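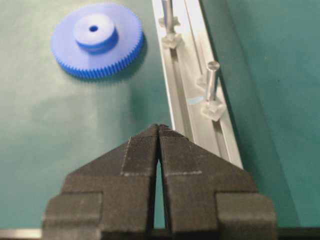
Engranaje recto de plástico azul y, al lado, perfil de aluminio.

Asunto: Re: Trasonance, ¿alguien lo ha probado?
Fecha: 19 de mayo de 2022

Hola a todos:

Contesto intercalando, que el mensaje de Golnar toca varias cosas y no quiero mezclarlas.

Golnar Taheri escribió:

> Os paso lo que presentó Clovden en marzo. Trasonance es una aplicación
> que escucha un electrodoméstico pequeño en marcha (batidoras,
> picadoras, ventiladores, máquinas de coser) y dice qué pieza está
> gastada sin abrirlo. Lo han probado en el taller de Gurbridge con 334
> aparatos y hablan de un acierto muy alto. Para los que reparamos en
> ratos libres podría ser un cambio enorme, y creo que deberíamos
> pedir una licencia para la lista.

Me he leído el documento entero, anexos incluidos, y sigo sin saber qué entienden por acierto. En la página 2 cuentan como correcto que la aplicación diga «transmisión» cuando lo roto es un engranaje, una correa o un cojinete. Con ese criterio acierto yo también, sin teléfono. Una picadora cuyo motor gira y cuya cuchilla no se mueve tiene un problema de transmisión, y eso lo sabe cualquiera que haya quitado cuatro tornillos en su vida.

Lo segundo es de dónde salen los aparatos. El taller recibió 642 y usaron 334. ¿Y los demás? Hay una frase sobre «grabaciones no aptas» y se acabó. Si una grabación deja de ser apta cuando hay ruido de fondo, o cuando el aparato no arranca, estamos quitando justo los casos que nos llegan a nosotros. En mi mesa, lo normal es que el aparato esté mudo. No hay nada que escuchar.

> También me gusta que separe el desgaste del engranaje del fallo del
> motor, porque ahí es donde más tiempo perdemos.

Aquí discrepo, y no por llevar la contraria. El tiempo se nos va después, buscando el repuesto. Saber que la rueda tiene dientes comidos lleva un rato; encontrar otra con el mismo módulo, el mismo número de dientes y el mismo agujero para el eje puede llevar semanas, si es que aparece. Tengo una máquina de coser parada desde marzo por una rueda que el fabricante solo vende montada con el conjunto completo, al precio que os imagináis. Para eso Trasonance no ofrece nada, aunque el folleto dice «reparación integral».
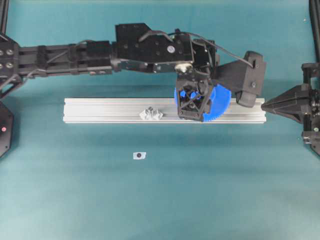

Pieza translúcida sobre un perfil de aluminio con ranuras.

Y luego está el asunto de los materiales, que el documento despacha en un párrafo. Un tren de engranajes de plástico suena distinto según la grasa, la temperatura y la carga. Una batidora en vacío y la misma batidora con masa de pan son, para el oído, dos máquinas diferentes. ¿Con qué carga grabaron? No lo dicen. Tampoco dicen si volvieron a grabar el mismo aparato otro día, que sería lo primero que yo habría pedido.

> Wan ya lo está usando y están contentos.

He escrito al taller de Wan. Me contestaron con mucha amabilidad que lo tienen instalado desde hace 3 semanas, que les parece prometedor y que siguen abriendo todos los aparatos igual que antes. No lo digo con mala idea — me parece la forma sensata de probar algo —, pero «contentos» se queda grande. Les pregunté si alguna vez la aplicación les había dicho algo que no supieran ya y me respondieron que no llevaban la cuenta.

> Lo único que piden es que compartamos las grabaciones.

Esto es lo que menos me convence. Las grabaciones con el diagnóstico confirmado por una persona que ha abierto la carcasa son lo valioso de todo el invento, y las pondríamos nosotros. A cambio recibiríamos una licencia que, según la cláusula 3, pueden retirar cuando quieran. Si vamos a juntar ese material, prefiero que se quede en un sitio donde cualquiera lo pueda bajar.
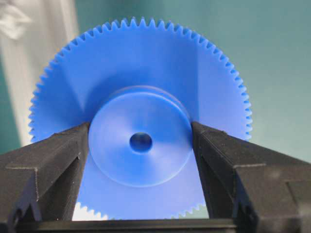 Dicho esto, no me cierro. Hay un uso que sí me interesa, el de comparar el mismo aparato antes y después de la reparación, con la misma carga y el micrófono en el mismo sitio. Para eso basta una grabadora corriente y un programa de espectrogramas gratuito. Hace años lo hice con un ventilador de pie y se distinguía bastante bien el roce del cojinete, aunque reconozco que entonces ya sabía lo que buscaba y eso ayuda mucho a encontrarlo.

Mi propuesta, por si alguien quiere recogerla: antes de pedir licencia ninguna, que Golnar pregunte a Clovden por los aparatos descartados y por la carga durante la grabación. Si contestan con datos, me ofrezco a probarlo en casa anotando mi diagnóstico antes de mirar la pantalla. Si contestan con otro folleto, yo lo dejaría correr.

Por cierto, ¿alguien tiene el despiece de una picadora antigua con reductora de dos etapas? El que está colgado en el archivo de la lista viene sin la segunda página.

Un saludo,
M.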